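Course notes, unit 6: Visit to the Olmedo lab

Please read these notes before we go to Posham in September. The bus leaves at 8:15 from the side gate. Bring your student card; without it the reception will not let you in.

The demonstration is given by Kavinda Ranasinghe, who works on two-arm handling. It takes one hour, with questions. His group has recorded 2,461 runs on tabletop tasks, and 169 of them were set aside for checking by hand. Ask him how the 169 were chosen, as we will need this for unit 7.
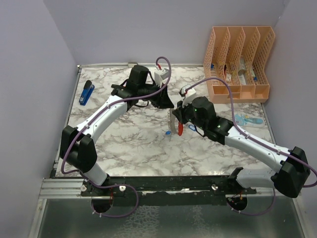
Fig. 6.1. Two-arm station, with the grippers close together over the middle of the table.

Look at how the cables are led along the upper links and past the elbows. In unit 4 we calculated the reach of one arm only. With two arms on the same rail, the shared area in the middle is the difficult part, and each arm must be planned with the other one in mind.

During the visit, write down:
- where the two work areas overlap
- which arm moves first
- how the operator stops the station

One page is enough. Hand it in to the Gandon office, room 12, before the next lecture.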